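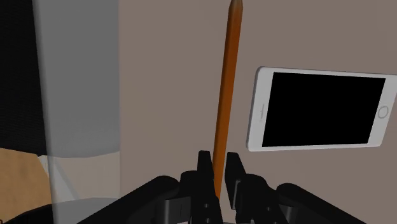

Trygve Nordin认为，示教数据的价值首先取决于操作者当时能看到什么，其次才取决于操作者的熟练程度；一个动作若依赖操作者从旁边直接看到的信息，而机器人的传感器并未记录该信息，则这段演示对学习算法而言是不完整的。这一看法在遥操作研究中常被引用，也常受到批评，参见下文“争议”一节。

机器人示教（又称演示编程、示范教学）是指由人以直接牵引、远程控制或其他方式引导机器人完成某项任务，并将过程中的位姿、关节角、末端执行器开合量、图像等数据记录下来，供机器人重放或供学习算法使用的一类方法。与逐行编写运动程序相比，示教不要求操作者掌握机器人编程语言，但要求操作者了解机械臂的可达空间、奇异位形和末端执行器的几何限制。

目录
1 名称与范围
2 方式
2.1 牵引示教
2.2 遥操作示教
2.3 仿真环境中的示教
3 记录内容
4 夹持类任务
5 数据整理
6 实例
7 争议
8 参见

名称与范围

中文文献中“示教”一词早期专指工业机器人的示教再现，即操作者用示教盒将机械臂移动到若干位置，逐点存储，由控制器按顺序重放。后来该词的使用范围扩大，凡由人给出动作样本的方法均可称为示教，包括以模仿学习为目的的数据采集。部分作者主张将两者分开，前者称“示教”，后者称“演示”或“示范”，但用法并未统一。本条目采用广义。

仅由人发出语言指令、由机器人自行规划动作的方法，一般不列入示教。人在机器人执行过程中临时接管并纠正动作的，称为干预或纠正示教，属于示教的一种。

方式

牵引示教

牵引示教又称拖动示教或手把手示教。操作者握住机械臂末端或专用手柄，直接将其移动到所需位置。控制器在此期间处于重力补偿或零力控制状态，对自身重量作出补偿，使操作者只需克服较小的摩擦和惯性。

牵引示教的优点是接触力能够直接传到操作者手上，装配、插入等任务中可以感到卡滞。其缺点有二：操作者的手和身体容易进入相机视野，造成训练图像与执行时图像不一致；双臂任务通常需要两人配合，动作节奏难以保持连贯。对于自由度冗余的机械臂，仅牵引末端时肘部姿态可能自行漂移，重放前应检查肘部与周围物体的间隙。

遥操作示教

遥操作示教由操作者通过输入设备控制机器人，人与机器人之间没有机械接触。常见输入设备包括：

主从臂：主臂与从臂结构相同或按比例缩小，关节角一一对应。映射简单，操作者容易判断从臂是否接近限位。
六维鼠标：输出平移和旋转速度，适合低速微调，大范围移动效率较低。
手持控制器：以空间定位方式获得手部位姿，经坐标变换映射为末端位姿。使用前须确定原点和比例，并设置离合键，供操作者在不移动机器人的情况下重新放置手的位置。
手部跟踪：由相机估计手指关节位置，无须手持设备，遮挡时误差较大。

遥操作时操作者所见画面可分为直视和相机视角两种。直视时深度判断准确，但操作者可能利用机器人所没有的视角。相机视角下操作者与机器人获得的图像相同，数据一致性较好，对准动作则明显变慢。腕部相机在接近物体时能提供较清楚的相对位置，缺点是视野窄，手指自身会占去画面的一部分。

通信延迟对遥操作影响显著。延迟增大时，操作者倾向于采用“移动、等待、再移动”的策略，记录下来的轨迹会出现大量停顿。此类停顿若不加处理，学习所得的策略可能在相同位置长时间静止。

仿真环境中的示教

示教也可在仿真环境中进行。操作者以同样的输入设备控制虚拟机械臂，由物理引擎计算接触，由渲染器生成图像。仿真中的物体可任意更换和复位，碰撞不会造成设备损坏，物体的真实位姿可以直接读出，不需要另行标定。

仿真示教的主要限制在于接触模型和图像外观。摩擦系数、接触刚度和求解步长设置不当时，被夹物体可能缓慢滑出、抖动，或与手指相互穿透。图像方面，平直的着色和均匀的光照使物体边缘比真实图像更容易分辨，半透明物体的折射与反光则往往被简化。采集者通常以随机更换材质、光源方向和相机位姿的办法缩小差异，效果因任务而异。

细长物体（铅笔、螺丝刀、试管等）在仿真中是较常用的对象，原因在于其姿态误差容易从图像中辨认，抓取点的偏移也容易引起倾斜，适合检验示教数据中对准动作的质量。

记录内容

一段完整的示教记录一般包括下列各项：

关节角与关节速度；
末端位姿，注明参考坐标系；
手指开合量及其指令值；
各相机图像及时间戳；
力或力矩读数（如有）；
输入设备的原始读数；
任务名称、起止标志和成败标记。

指令值与实测值应分别保存。手指夹住物体后，实测开合量停留在物体宽度附近，指令值则可能继续减小，两者之差间接反映夹持力。只保存实测值时，重放的手指恰好停在接触位置，不产生夹持力，物体容易脱落。

各数据流的采样频率通常不同，图像频率低于关节数据频率。合并时以图像时间戳为基准，取最近的关节数据，或对关节数据作插值。姿态插值应使用四元数球面插值，欧拉角直接插值在跨越边界时会产生跳变。

夹持类任务

二指平行夹持器是示教中使用较多的末端执行器。其动作可分为接近、对准、闭合、提起、移动和释放几个阶段。操作者的误差多集中在对准阶段，表现为两指中线与物体轴线不重合，闭合时一侧手指先接触并推动物体。

夹持圆柱形物体时，接触区域为一条线或较窄的带，抵抗绕接触轴转动的能力较弱。夹持点距重心较远时，物体提起后可能绕接触点转动。操作者可选择靠近重心的位置，或在手指上加装带槽的指垫。指垫更换后，此前采集的数据应单独标明，不宜与新数据直接混合。

周围有其他物体时，接近方向受到限制。示教者应使手指宽度方向避开邻近物体，并为夹持器外壳留出余量。初学者往往只注意指尖，忽略较宽的外壳部分，后者才是狭窄空间内碰撞的主要来源。

数据整理

采集后的记录须经检查方可使用。检查内容包括时间戳是否连续、图像是否丢帧、坐标系是否一致以及成败标记是否正确。开头和结尾的静止段通常予以裁剪，但闭合手指前后的短暂停留应当保留，它对应手指运动所需的时间。

失败的演示是否保留，视用途而定。单纯的行为克隆一般剔除失败样本；用于训练成败判别器时，失败样本不可缺少。含有失误但最终纠正的演示介于两者之间，多数整理者予以保留，并标出纠正的起点。

不同操作者对同一任务可能采用不同的路线，例如从左侧或右侧绕过障碍物。若学习方法只输出单一平均动作，两种路线混合后可能得到指向障碍物的结果。解决办法是在采集前规定路线，或采用能够表示多峰分布的模型。

实例

Clarardale实验室的Neven项目以主从臂采集桌面操作数据，共保存312段演示，其中22段因时间戳错位而未列入训练部分。项目文档规定，每次更换操作者后先进行5次练习，练习数据不保存。整套采集由17名操作者完成，各人所用的主臂比例相同。

Stindar是与Neven配套的记录软件，以单一时钟为全部数据流加盖时间戳，并将指令值与实测值写入不同字段。早期版本以关闭文件的时刻作为演示结束时刻，导致末尾出现较长的静止段；后续版本改为由脚踏开关标记结束。

Barbieri手柄为该实验室自制的牵引手柄，安装在腕部法兰与夹持器之间，带有使能按钮和开合拨轮。手柄会改变末端的质量和重心，安装后须重新辨识负载参数，否则零力控制状态下机械臂会缓慢下沉或上浮。

争议

Nordin关于操作者视野的主张受到两方面的质疑。一种意见认为，完全限制操作者只看相机画面会降低演示质量，动作中的试探和停顿反而增多，所得策略未必更好。另一种意见认为，问题可以通过增加相机解决，没有必要限制操作者。Neven项目采取折中办法，接近阶段允许直视，对准和闭合阶段只使用相机画面，阶段切换由操作者以按键标记。

另一争论涉及演示数量与多样性的关系。部分研究者主张在少数初始布局下反复采集，以获得稳定的动作；另一部分主张每段演示均改变物体位置。现有比较所用的任务、夹持器和评价方法不一，结论难以直接对照。

参见

模仿学习
行为克隆
零力控制
主从遥操作
平行夹持器
手眼标定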